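Handheld gripper demos vs. teleop for table pickup – wrist view drift
Forum: Manipulation and Teaching » Data Collection

stakthorpe_lab
Posts: 212
We are teaching a fixed-base arm to pick soft items off a side table and put them in a bin. Two ways of getting demonstrations are on the bench: a handheld gripper with a wrist camera, and remote control of the arm itself with a leader arm. Same finger geometry on both.

With 60 handheld demos the policy reaches the table every time but closes early, between one and two finger widths short of the item. With 16 teleop demos it closes in the right place but is slow and hesitates above the table edge. I expected the larger set to win on both counts.

Before I spend May collecting more of one or the other, has anyone compared the two on soft objects?

torque_ripple
Posts: 1840
Closing early is nearly always latency. The gripper width and the video are logged on different clocks. If width leads the image by even a couple of video intervals, the policy learns to close before contact. Check that first. More data with the same offset will only make it more confident.

How are you syncing?

stakthorpe_lab
Posts: 212
Both streams are stamped on the host when they arrive. No hardware trigger. I tap the fingers together at the start of each take and line up the first contact by eye, so I would be surprised if the offset were large.

mvh_kin
Posts: 377
Lining up by eye on a lens that wide is optimistic. Glossy fingers also make it hard to tell when the tips meet, because the highlight moves before the contour does. Put a strip of matte tape on the inside face and do the tap again.

Also, are you starting every take from the same place? With a handheld tool people walk in from wherever they happen to be standing, and the arm can't reproduce half of those approaches.

Kaisu Valtonen
Posts: 96
I would look at the approach before the clock. Posting one of ours for comparison, from the start of a take in a room with a similar layout: side table by the back wall, soft black bag on top. The operator should hold still at this range for a full second before moving in.
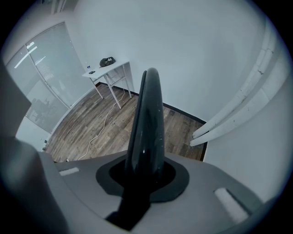
Start pose, wrist view. Table left of the finger, bag on the right part of the top.

What matters is how little of the view the target takes up at this distance. Most of it is wall, floor and glass. If your takes have long stretches like that and a short stretch near the item, the policy sees very few examples of the last bit of travel, where the closing decision is made. We trim the walk-in to 5 percent of the take length and keep everything from the table edge onward.

torque_ripple
Posts: 1840
Trimming hides the problem. If the robot has to start from that range at run time, it needs to have seen that range in training. Cut it out and you have a policy that works only when someone has already parked the gripper in front of the bag.

Kaisu Valtonen
Posts: 96
We don't ask it to start there. A planner brings the arm to a fixed pose near the table and the learned part takes over. If you want one policy end to end, then keep the approach and sample the near part more heavily. Either is fine. What I object to is feeding it raw takes where most of the training samples are walking.

dlsm
Posts: 58
Two things from the picture, since it was posted.

1. Large reflective glass on the left. We had a set recorded in a room like that, and pose tracking jumped whenever the tool yawed toward the glass. The jumps were small enough to pass our filter. Plot the trajectories in 3D and look for corners that no wrist would make.

2. Thin white cable across the floor. Harmless to the policy, less so to the person walking a gripper toward a table while looking at the target. Ours gets taped down before anyone records.

Kaisu Valtonen
Posts: 96
On 1, agreed, we check for that. We reject any take with a step above 6 mm between consecutive poses. On 2, noted.

mvh_kin
Posts: 377
6 mm at what rate? At 60 Hz that is 36 cm/s, which a person can reach without trying. You would be throwing out honest fast motion along with the jumps. I would threshold on acceleration.

Kaisu Valtonen
Posts: 96
60 Hz, yes. Our operators are told to move slowly, so few good takes are lost. For faster tasks I would use acceleration too.

rashidi_fw
Posts: 31
Going back to the question. For soft items I prefer teleop, even with the lower count. When the operator drives the actual arm, every demo is reachable by definition and the gripper closes with the actual motor. With the handheld tool your hand supplies the force, and a hand will squeeze a bag further than the motor will. The recorded widths can then be narrower than anything the robot can hit.

Slow and hesitant is what you get from people who are slow and hesitant on the leader arm. Have the same operator practice before you record, and throw the practice away.

torque_ripple
Posts: 1840
That is a fair point about squeeze. It doesn't explain closing short of the item, though.

stakthorpe_lab
Posts: 212
Results from this afternoon. I put matte tape on the fingers and redid the tap on 6 takes. Width leads video by 5 video intervals on all of them. So torque_ripple was right and my eye was wrong.

I also counted the walk-in on the same takes. It is more than half of each one. I'll shift the width stream, retrain on the full takes, then retrain again with the near part weighted up, and keep those as two separate runs so I can tell which change did what.

mvh_kin
Posts: 377
Run a third with the shift and the hard trim. It costs you one night, and it would settle the argument above.

Kaisu Valtonen
Posts: 96
It would settle it for his table. But yes, please run it.

stakthorpe_lab
Posts: 212
Queued all three. The teleop set stays as it is for now. Will post success counts out of 16 trials each, same bag, same bin position.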